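Bakery > Gift Trays > Questions

Questions we get about the trays

Rocío Marulanda answers these. She has answered most of them more than once, some of them to the same person. If yours isn't covered, write to us and she'll sigh and add it.

What exactly am I buying?

A shallow tray with a picture on the bottom and something baked on top of the picture. You eat the baked thing and keep the tray. People do ask whether it can be done the other way around.

Who does the pictures?

Nelly Chávez, at the back table, with the radio on. Some are straight paint and some have bits of paper stuck down under a clear layer. She doesn't do them to order and she doesn't repeat them, so if you've fallen for your sister-in-law's tray you'll have to take it up with your sister-in-law.

Can I choose the colours?

You can tell us "bright" or "not so bright". Nelly's idea of not so bright is still fairly bright. Grey with a bit of navy to match your new kitchen is a thing we've been asked for, and the answer is in the hands of somebody who owns four shades of lime green and only one tube of grey.

Why is everything wrapped? I thought it was all fresh.

It is fresh. It's wrapped so it stays that way until your nan gets home from bowls. Anything round goes in clear film, gathered at the back, with the label on the side where you can find it. We tried putting the label on top for a while and people complained that they couldn't see what they'd bought, and then we put it underneath and they complained that they couldn't read what they'd bought.

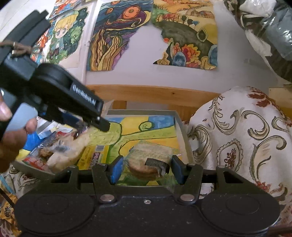

If you're handing the tray over within the hour and would like things unwrapped, say so when you order. Don't say so at the counter with a queue behind you. Rocío will do it, but she'll do it slowly.

Do the crumbs hurt the picture?

No. Tip them out over the sink, or over the dog.

How do I clean the tray?

Damp cloth, no soap, dry it straight after. Don't soak it. Don't put it in the dishwasher, including on the "delicate" cycle, which a gentleman from Bedoya assured us would be fine. We have his tray here if you'd like to see what fine looks like.

Can I put hot food straight in it?

Please don't. It's a painted picture and your lasagne is 15 minutes out of the oven. Use a plate.

Can I cut a cake in it?

See above, but with more feeling.

How many things fit?

That depends on the things. One round item sits nicely with a good bit of picture showing around it, and most people stop there. You can crowd the tray if you like. Nelly will look at you, but it's your tray.

What's the difference between the Perkeck and the Protum?

The Perkeck is our ordinary tray. The Protum is the same tray with a bow and a card, and costs $4 more. The names came from a children's game at somebody's birthday and were only meant to be temporary. That was 15 months ago and they're on the till now.

Mine has a mystery shape in it. What is it?

We get this a lot. There are leafy shapes, curly shapes, the odd green head with a cartoonish look to it, and a fair few that could go either way. Nelly has been asked to label them and has declined. One family has decided that theirs is a pear and another says the very same shape is Uncle Des, and both went home happy. 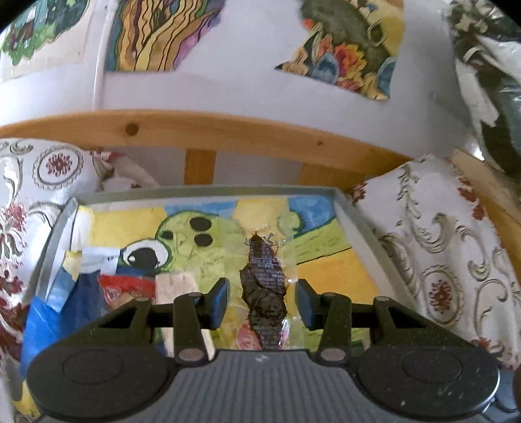
Is the shiny stuff part of the picture?

If it's stuck flat, yes, leave it alone. If it's loose and crinkly, it's the wrapping and can go in the bin. If you aren't sure, give one corner a very gentle lift and stop the moment it argues.

Mine arrived with a scuff on the rim.

The edges are a greyish green and get knocked about a bit in the van. A small scuff we'd call character. A large scuff we'd call a replacement, so send Rocío a note and keep the tray until she's replied.

Do you deliver?

To Broston and Bedoya, mornings only. Order by 3 pm the day before. Past Bedoya you'll need to pick up, or make friends with someone in Bedoya.

Can I order for the whole office?

Yes, up to 31 trays at a go, which is how many fit on the racks in the van if no one brakes hard. Give us a week's notice. In December give us two, and be nice about it.

Can I bring my tray back and have it refilled?

Yes, and we'd love it if you did. Bring it clean. You pay for the baking only, and you can pick whatever's on the shelf that morning. We can't hold the last cheese roll for you over the phone, however well we know your mum.

Do you take back trays that people no longer want?

One person has asked. Nelly took it rather hard, so could you please bring it round by the side door.

Is the café open as well?

There are two stools and a kettle. Some mornings Rocío calls it a café and some mornings she doesn't, and you'll know which when you walk in.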